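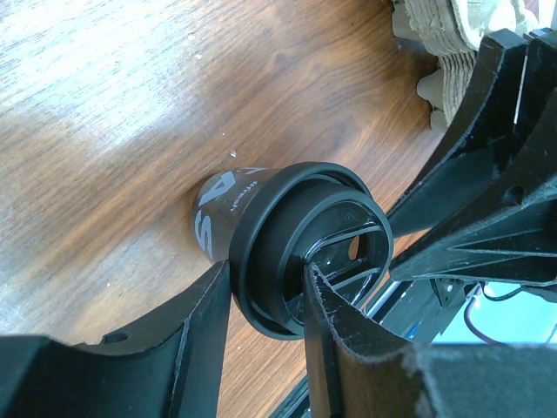 Black plastics

Black plastics are plastics given a black color, nearly always by mixing a dark pigment into the raw material before it is molded. They are among the most common manufactured materials on Earth, found in tool housings, food trays, car bumpers, garden pots, cable jackets and the keys of countless keyboards. Few materials so ordinary have such a rich chemistry behind them, and the subject draws in color science, recycling, weathering and a surprising amount of industrial history.

Contents
1 Pigments
2 Early history
3 Molding and finish
4 Marking and lettering
5 Weathering
6 Recycling
7 Collecting
8 See also

Pigments

The usual coloring agent is carbon black, a very fine soot made by burning heavy oil or gas with too little air. Its particles are far too small to see, and they cling together in branching clusters that soak up light across the whole visible range. A small dose is enough to turn a milky or clear plastic fully opaque, and this strength is one of the great charms of the pigment – hardly any other colorant does so much with so little.

Carbon black isn't all alike. Fine grades give a deep black with a bluish cast, while coarser grades look browner when spread thin. Makers who need an exact match from one part to the next pay close attention to this undertone, which shows up clearly when two black parts sit side by side in daylight.

Other routes to black exist. Iron oxide gives a softer, slightly warm black. Organic dyes such as nigrosine dissolve into certain nylons and leave a smooth, glossy surface. Mixtures of dark blue, red and yellow pigments can also look black to the eye while letting infrared light pass through, a wonderful trick that is used for the dark windows on television remote controls.

Early history

Black was the natural color of the first molded materials. Hard rubber, patented in the middle of the nineteenth century, came out dark brown or black and was made into combs, pipe stems, buttons and fountain pens. Shellac compounds, used for photograph cases and later for gramophone records, were commonly darkened too.

Bakelite, introduced in the first decade of the twentieth century, kept the tradition going. The resin itself was amber, but it was brittle without a filler, and wood flour or cotton made it look muddy. Dark pigments covered this up neatly, and black and brown became the standard colors for telephones, radio knobs and electrical plugs. By the time clear and pastel plastics were cheap, buyers had come to link black with serious equipment. Cameras, stereo gear and hand tools still lean on that link today.

Molding and finish

Most black parts begin as pellets. The pigment is supplied as a masterbatch, a concentrate in which carbon black has already been worked into a carrier plastic. A molder blends it with natural pellets, melts the mix and injects it into a steel mold.

The finish of a part comes mostly from the mold. A mirror-polished mold gives a high gloss, sometimes called piano black, and it shows every fingerprint and hairline scratch. A mold that has been etched or blasted gives a matte or grained skin that scatters light and hides wear. Designers love to play one against the other, setting a shiny interior within a dull shell, or running a polished band along a textured edge. With no color to separate the parts, the eye reads shape through reflections alone, and the results can be beautiful.

Black also hides things. Weld lines, where two streams of melted plastic meet, are harder to spot than in white or clear parts, although they can still appear as faint gray threads on a glossy face.

Marking and lettering

Lettering on black plastic may be printed, engraved or molded in. Pad printing, in which a soft silicone pad lifts ink from an etched plate and presses it onto the part, copes well with curved surfaces. White is the usual choice of ink for its contrast. Molded lettering costs nothing extra per part once the mold has been cut and cannot rub off, but it can be maddeningly hard to read, being black on black. Tilting the part under a lamp is the classic remedy.

Laser marking is a more recent method. The beam foams or bleaches the surface and leaves a pale gray or white mark with no ink at all.

Weathering

Carbon black is a superb sunscreen. It absorbs ultraviolet light before the rays can break down the plastic underneath, and it mops up some of the reactive fragments that do form. Outdoor cable and water pipe are commonly made with 2 percent or more of it by weight for this reason. Dyes offer much less protection, and a dyed part left on a sunny windowsill may turn gray and chalky.

The drawback is heat. A black part in full sun runs much hotter than a white one, and softer plastics may sag or warp.

Recycling

Sorting plants commonly identify plastics by shining near-infrared light on them and reading what bounces back. Carbon black swallows that light, so the sensors get little or no signal, and many black items pass along the belt unrecognized. Much of this material has ended up burned or buried.

Several answers are in use or under study. Infrared-visible pigments let ordinary sorters do their job. Sensors working at longer wavelengths can read some carbon-black parts directly. Density baths, which float light plastics off from heavy ones, don't care about color at all – a lovely case of an old method solving a new problem.

A separate concern is recycled electronics casings, some of which contain flame retardants. When such scrap is mixed into new goods, those chemicals can travel with it, and black products are the easiest place for mixed scrap to go.

Collecting

Early black plastics have a lively following. Collectors test hard rubber by rubbing it briskly with a thumb, which brings out a whiff of sulfur, while Bakelite gives off a sharp smell like carbolic soap. Aged hard rubber often fades to an olive brown, and an unfaded piece that has spent its life in a drawer can be a real thrill to find. Washing is best kept to a barely damp cloth, as hot water can discolor hard rubber within minutes.

See also

Carbon black
Ebonite
Injection molding
Pad printing
Phenolic resin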